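Equipment Review: Casix Two-Arm Demonstration Cell

Reviewed by Heather Waaka, Ulstead Learning Systems Laboratory

Purpose of the review

The Ulstead laboratory collects demonstrations for policies that learn by imitation. Operators guide a pair of arms through a task by hand, the recorder stores joint positions and video, and the resulting episodes are passed to the training group. Until last October this work was done on two benches assembled in-house. The Casix cell was purchased to replace one of them, and this review covers its use from delivery to the close of the first collection period.

The review is intended for laboratories considering a similar purchase. It concerns the cell as a place to gather examples. The performance of any policy trained on those examples is outside its scope.

Delivery and assembly

The cell was shipped in four cartons. Two staff members completed the assembly in a day and a half, most of which was spent squaring the enclosure. The printed instructions are adequate for the frame and poor for the cabling. The order in which the sleeves should be clipped to the arms is given in a single small drawing, and on the first attempt one sleeve was left too short to allow full wrist rotation. Casix support answered the same day and supplied a longer clip spacing, which solved the problem.

Interior panels are sold separately. The laboratory chose to line the walls itself with patterned wallpaper and to fit a marbled work surface, as the training group had asked for backgrounds that resemble a home. Both changes were straightforward. The manufacturer should state plainly that the panels are optional, as the order form suggests otherwise.

Collection work

The principal task in the first period was sorting blocks and foam cubes into a bin with both arms. It was selected because it is short, easy to reset and demanding enough to expose poor timing between the arms. Operators recorded 900 episodes, of which 214 were rejected at review. The most common grounds for rejection were hesitation over a grasp, a piece dropped outside the reachable area, and one arm waiting idle for longer than the protocol permits.
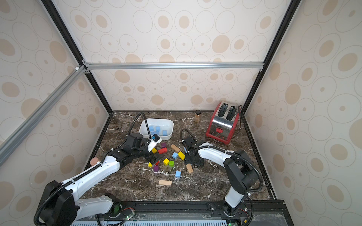
Operators were asked to vary the starting layout between episodes and to leave kitchen items at the back of the workspace during part of the collection. Variation of this kind is tedious to maintain. The cell offers no assistance with it, and the laboratory relied on layout cards prepared by the Nigatu group, drawn from a deck of 64. A simple on-screen prompt in the recording software would have served the same purpose, and its absence is difficult to understand in a product sold for this work.

The parallel grippers handled small cubes well. Flat pieces were harder. A plank lying flush with the surface could be lifted only when approached across its narrow side, and new operators needed several sessions before they did so reliably. The review panel does not regard this as a defect, but purchasers should allow for it when setting targets.

Recording software

Episodes are started and stopped with a foot pedal. The arrangement is sound and leaves both hands on the leader arms. Saving an episode took nearly 34 seconds in the version supplied, and over a full shift the delay is considerable. An update issued during the period shortened the wait but also reset the naming template, and one afternoon of episodes had to be relabeled by hand.

Export to the Skutovow format worked without modification. Joint data and video remained aligned in every file that was checked.

Operator comfort

Most operators preferred the cell to the older bench. The leader arms are light, and the height of the stand can be changed without tools. Two operators reported sore shoulders after long sessions — the grips sit somewhat wide for a smaller person — and the laboratory now limits each sitting to 40 minutes.

Assessment

The laboratory rates the cell as good for two-arm tabletop collection. The mechanical parts are dependable and the support staff are responsive. The software is the weaker half of the product, and the cabling instructions should be rewritten. A second unit has been requested for the coming budget year, subject to a correction of the save delay.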